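Mar 9, 2022
From: Aroha Sutcliffe

Dear all,

Thank you for the kind replies, and sorry it has taken me so long to answer. I wanted to have a proper look through the January recordings first, and you know how that goes once the kettle is on!

> Could somebody at Bremeck tell us how many runs we have now, and whether
> the wrist view is any use when the arm is well above the floor? Here at
> Arnby we had been thinking of leaving those stretches out.

We have 3636 runs in the Tipoki folder, and another 290 that still want labels. As for the second part, please do keep them in (I feel quite strongly about this one). The learner needs to see the approach as well as the grasp, and the early part of a run is where it gets its bearings. I've put in one of ours so you can see how much there is to go on, even with the fingers apart and a good stretch of pale floor between them.

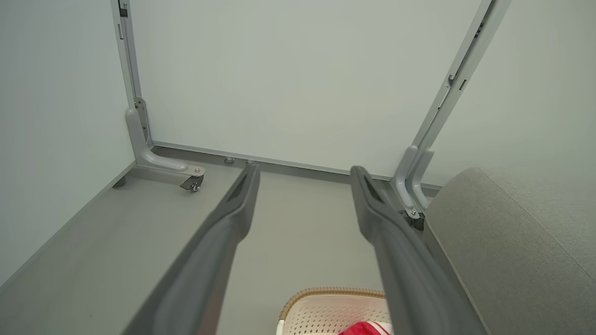 Wrist view, fingers open, basket between them at the bottom.

What I like in a view like that is the basket, white with a tan rim, against all that grey. The caster feet on the posts are handy too, as they give the learner something fixed to hang on to. I'd be glad of more runs with soft furnishings close to one finger, and Romine has kindly offered to do 52 of them.

If you're sending new runs, please keep the two labels separate, one for the approach and one for the grasp.

Warm wishes to everyone at Arnby,
Aroha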